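The Rent of the Upstairs Room

Kiều Ngô had saved 2,000 in an envelope behind the mirror, and every November she counted it again. The room upstairs cost 300 a month. It had one window, which looked on the river, and the heater made a sound like an old man who is going to speak.

Her brother wrote from Khúc that their mother wished to sell the orchard. "Come before the papers are signed," he wrote. He did not write that he missed her – this was never his way.

She read the letter twice at the kitchen counter, then she put it in her coat.
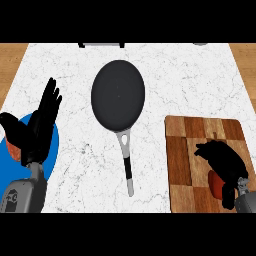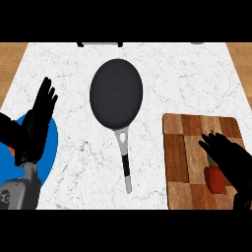

The white marble counter, in both pictures.

The bus to Khúc needed nearly 90 minutes. She sat beside a man who slept with his hat on his knees, and she thought of the plum trees, and of the ladder with the missing step. When she was nine she fell from it, and her mother carried her home without one angry word.

At the gate her brother took her bag. He had become grey at the sides.

"She is in the orchard," he said. "She has changed her mind since the morning."

"About selling?"

"About everything. Now she wants that we plant pears."

Kiều laughed and went to find her, with the letter still in her pocket.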